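Anard Moulded Frame, White

Product details
Delivery
Care and cleaning

The Anard is a light plastic frame with push-in posts, for use as a low stand in a utility room, porch or spare bedroom. It goes together by hand and comes apart again when you want to put it away. Ornell sells it as a single frame with its posts, and extra posts can be ordered separately.

The base is moulded as one piece. Ribs run diagonally across it, which stiffens the base while keeping the weight down, and leaves a pattern of shallow pockets between them. The posts are round, straight and smooth, with nothing to catch on clothes or bags. Each one fits into a collar in the frame and is held there by friction. There are no screws in the box and no glue is needed.

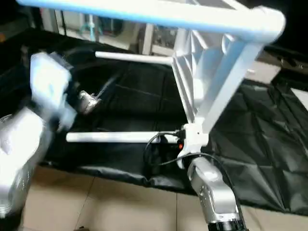 The frame can be put together on the floor or on a table. Most people find a table easier on the back. Lay an old sheet or a cloth down first, as grit on a hard surface will mark white plastic. If you are working alone, fit the corner posts before anything else and leave the top until last. Allow 30 minutes the first time.

The collars are tight when new. Push the post straight down with a slight twist until it stops. Do not use a hammer. If a post will not go in, take it out and look inside the collar for a bit of stray plastic left from moulding, which can be picked off with a fingernail. A post that has gone in at an angle will feel springy and should be pulled out and started again.

The collars have ribs on the outside to give your fingers some grip. When you take the frame apart, hold the collar with one hand and turn the post with the other. Pulling on two posts at once can strain the base.

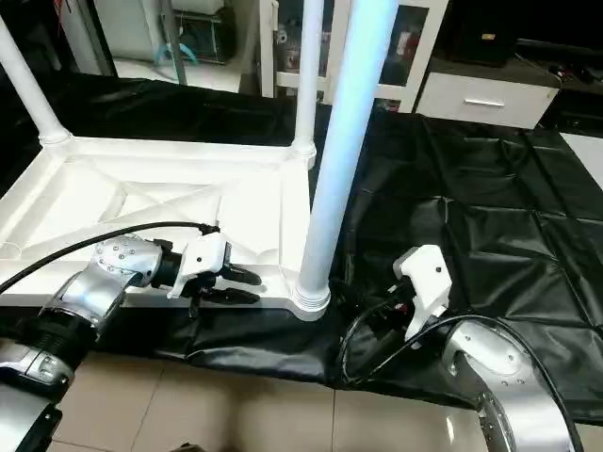

Size and weight

Width: 43 cm
Depth: 30 cm
Maximum load: 11 kg, spread evenly
Colour: white
Assembly: by hand
Guarantee: 2 years

The frame is for indoor use. It can stand in a bathroom, but should be kept away from radiators and heated towel rails. It is not a step and should not be stood on. Please keep small children from climbing it.

Care and cleaning

Wipe with warm water and a little washing-up liquid, then dry with a soft cloth. The pockets in the base collect dust and are best done with a small brush (an old toothbrush is fine). Avoid scouring powder and bleach, both of which turn the surface dull. Marks from shoes and furniture usually come off with a damp melamine sponge used gently.

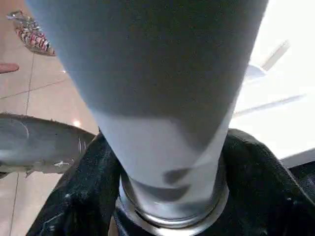
Parts that have been taken off for cleaning should be kept apart from each other so they do not rub. Anything with a metal rim needs more care than plain plastic, as bright metal shows every scratch. A thick, soft cloth works well, bunched up close around a polished collar like the black fabric under the tapered piece. Dry the metal by hand and do not leave it to drain. Wrap it again before it goes into a cupboard.

Spare posts and replacement parts

Posts are sold singly. Check which kind you need before ordering, as the thin and thick posts have different collars and cannot be swapped. Posts from the older Bélanger frame do not fit the Anard. The Flendberg tray does fit, and clips over the front edge of the base.

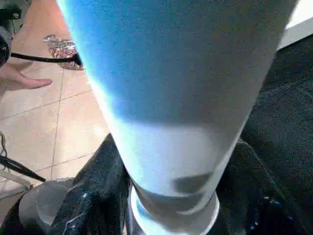 White cylindrical part, narrowing to grey and white rings at the base.

Delivery and returns

Orders placed before noon on Friday are sent the same day. The frame is packed flat with the posts laid alongside it in a plain carton. Spare posts ordered on their own go by standard post.

Unused items may be returned in their original packing. If a part is cracked or missing, send Ornell a photograph of it with your order number and a new one will be sent free of charge. You do not need to send back the rest of the frame.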